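Is the Gromach bin picking kit worth it for a small shop?

Asked by Neville Entwistle
Tags: bin picking, grippers, quoting, small shops

We run a two-person job shop and one of our regulars wants rectangular blocks pulled out of a bin and fed to a fixture, a few colours and a couple of lengths. We already have an arm. The Gromach rep is pushing their picking kit (gripper, cable dress pack, software licence for a year) and keeps telling me it will be running "in an afternoon". I've been told that about a CNC retrofit, a compressor and a phone system, so you'll forgive me.

What I'd like to know from people who've had one on the bench:

Does it cope when parts are lying hard up against each other, or only when they're nicely spread out?
How much of the bin can it reach before the wrist gets in the way?
What happens to the licence after the first year? The rep went a bit vague.

I've looked at Prusta as well but their distributor hasn't rung me back.

3 answers, sorted by votes

Answer from Smaranda Tudose
Accepted answer

We had the kit on trial for 3 weeks and sent it back, so weigh this accordingly. I don't think it's rubbish. I think it's sold to the wrong people.

The spread-out case is fine and it's what you'll be shown. Ask the rep to do the demo with your parts, in your bin, tipped in by you. Ours turned up with a tray of plastic cubes in neat rows, and I could have picked those with a pair of barbecue tongs and a blindfold.

The close-packed case is where we spent our time. Two blocks side by side with no gap is a different job from two blocks with a finger's width between them. A finger has to go down somewhere, and if there's no somewhere, the software either skips the part or has a poke at it. Ours mostly skipped. After that it would go back to the same easy part again and again, and once the easy ones were gone it would sit there asking for help. We logged 38 stops in our worst shift. Gromach's answer was to shake the bin, and of course the shaker is extra.

Bench set-up with steep walls, so you can judge the clearances for yourself. The green block at the back is an easy one. The green one with a red either side of it is what I'd be asking the rep about.
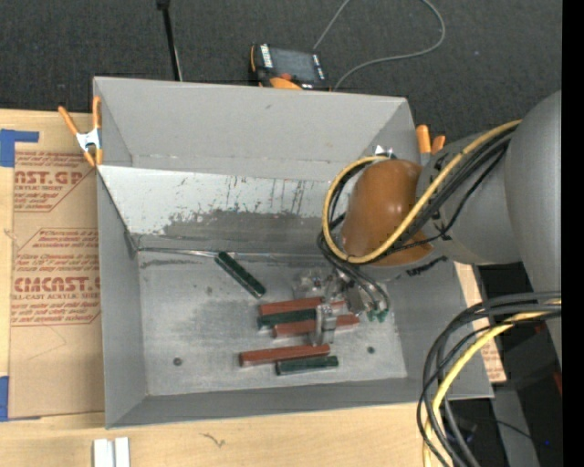
Reach and walls

Look at how much hardware is above the fingers: the wrist, its cover and then that loop of cable. All of it has to come down with the fingers when you go for a part near a wall. On paper our reach covered the whole floor. In practice we lost a strip along every side, and parts love to end up along the sides. Sloping walls help a bit at the top and not much at the bottom.

Budget for cable wear too. The dress pack in the kit is a loop and a few ties, and I wasn't happy with how it rubbed when the wrist turned.

Clamp the bin. It sounds obvious, but the manual has you resting it on a rubber mat, and every time a finger caught an edge the bin crept and the calibration went with it. Orange-handled clamps from the hardware store did the job.

Licence

It lapses. The kit keeps running your saved parts but you can't teach it a new one until you renew. Get that in writing, along with the renewal price. We asked twice and got two different figures.

For one regular customer and a couple of block lengths, I'd want to see a costing against a bowl feeder or a chute first.

Answer from Manouchehr Jafarzadeh

Mine has been going since October and I disagree with some of that. It did not take an afternoon, it took 4 days, and one of those was my own fault for mounting the camera bracket backwards. Once it was tuned it got the touching parts often enough for my purposes. I run small batches and someone is always nearby to give the bin a nudge.

The trick for me was narrower fingers. The standard ones are too chunky. Nernance make a slimmer set that bolts straight on, though you lose some grip on anything heavy. Gromach will tell you it voids the warranty — I've not tested that.

Agree completely about the licence.

Answer from Parvaneh Mazandarani

Try Shahbazi, they do rentals. Can't speak to the Gromach one, never used it, but a mate says support is slow.

Comments on this page

Neville Entwistle: Thanks all. Smaranda, did they charge you for the trial?

Smaranda Tudose: Freight both ways. They called it a "deposit" until I asked when it was coming back.

Neville Entwistle: Right. I've told the rep he's welcome to come out, and that I'll be the one tipping the parts in. He's checking his calendar.

Manouchehr Jafarzadeh: Ask him to bring the shaker as well, then you'll see what it's like with and without.

Thread last edited 2018-05-19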